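3.2 Leftover snack packaging on shared tables

The second thing we looked at was what people leave behind after a break. Not meals – those mostly go back to the kitchen hatch – but snack bags, opened, partly eaten, folded or scrunched and then left. In the pilot at Plendstead these made up the bulk of what the evening cleaner complained about, more than cups, more than napkins. A cup is either empty or it isn't. A bag you have to pick up and look into.

We use three categories. Sealed: no opening anywhere, all seams intact. Finished: opened, no food left other than dust and crumbs. Unfinished: opened, with at least one recognizable piece inside. The last category caused nearly all of the disagreement between coders and is the reason this section is longer than the one on cups. Coding was done twice, first by whoever was clearing the table, then by a second person working from the written notes. Lăcrămioara Ciobanu did the second pass for both sites.

Items came from two rooms. The Plendstead room is a long break room with shared tables and one bin by the door. The Skumbridge room is smaller, has a bin at each end, and gets used in two shifts. Total number of bags logged was 100, of which 83 came from Plendstead. The gap is large and we do not try to compare the rooms statistically. Skumbridge is in here mainly as a check that the categories could be used by people who had not helped write them.

A word on weight. Our first plan was to weigh every bag and call anything over a cutoff unfinished. Dropped that after a week. Bags differ too much in size and film thickness, and the kitchen scale we had was not up to it. A folded napkin pushed inside was enough to throw the reading. Looking is faster and, for our purpose, better. The full log with weights from that first week is kept but not used in the tables.

Looking has its own problems, though. Foil bags are shiny and they crumple, and the opening ends up anywhere. Some people pull the top seam apart neatly. Others tear down one side. A bag opened down the side and then left with its front panel facing up reads as sealed from a standing position, and on the first pass a number of these were logged that way and had to be corrected. The instruction was changed so that every bag is lifted off the table and turned before a code is written down. Figure 4 goes with the revised instruction. 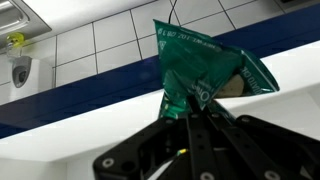 Figure 4. Green potato chip bag, held upside down by the narrow end. Coded as unfinished.

The rule for openings comes first in the revised sheet, before anything on contents. Coders find the opening, write down which side it is on, and only then look in. With the bag in Figure 4 the opening is on the right, between two flaps of foil, and a single pale tan piece shows just inside it. That is enough. We do not ask for the rest of the bag to be emptied out or for pieces to be counted, and one visible piece settles the code even where the interior behind it is too dark to judge. The lettering on a crumpled bag should be treated the same way: note what can be read (in this case part of "POTATO CH...") and leave it there. Early coders tended to fill in the brand from memory, which made the log look tidier than it was.

Crumbs versus pieces was the next argument. A chip broken in four is still food to some people and trash to others. We settled on size – anything wider than a thumbnail is a piece. Crude, but it held up. The coders at Skumbridge were given only the one-page sheet and no training, and the thumbnail rule was the one they asked the fewest questions about. The one they asked most about was folded bags. If somebody folds a bag over and tucks the end under, do they mean to come back for it? We dont know and did not code intention. A folded bag with a piece in it is unfinished, same as a flat one.

Which leads to the clearing itself. Under the old practice at Plendstead, everything on the tables at closing went in the bin, with sealed items being the only exception. Under the trial practice, sealed items went on a shelf by the door, finished bags went in the bin, and unfinished bags were moved to a tray marked with the day and kept until the following noon. The tray was a plain Stoko tray, 20 inches long, and was never full. It was also not very popular. Staff liked the shelf. The tray they described as "a bit sad" and "other people's chips", and very few bags were ever taken back from it.

Handling mattered more than we expected. A bag picked up by the wrong end empties itself over the table, and then you are cleaning crumbs as well. Coders who pinched the narrow, gathered end and let the wide end stand up had to watch the side tears, because a tear that was closed while the bag lay flat can gape once the film is lifted. Pinching right at the tear is worse. The sheet now says to close a hand around the part with the least food in it, lift slowly, and keep the opening tilted up where possible. Where possible, since with a bag torn in two places there is no good way to hold it. For those we put a sheet of paper underneath and slid it.

Time per item was noted only in the last part of the trial. No usable figures came out of it, partly becuase coders were stopping to ask one another about folded bags. We can say that sorting with the sheet felt slow at first and stopped feeling slow by the end. The Macaraeg handbook, which both rooms use for general cleaning, treats all opened food packaging as waste and skips this step completely. For a room on the scale it is written for (up to 2,000 visits a week) that may well be the right call.

Two limits. First, we only saw tables at closing, so bags thrown out by their owners during the day never entered the log. Second, chips dominate. There were few bags of nuts and hardly any candy, and the thumbnail rule would not work for either as written. A peanut is smaller than a thumbnail and is plainly not a crumb. Section 3.3 takes up cups and lids, where the categories are simpler and the coders agreed on most items without discussion.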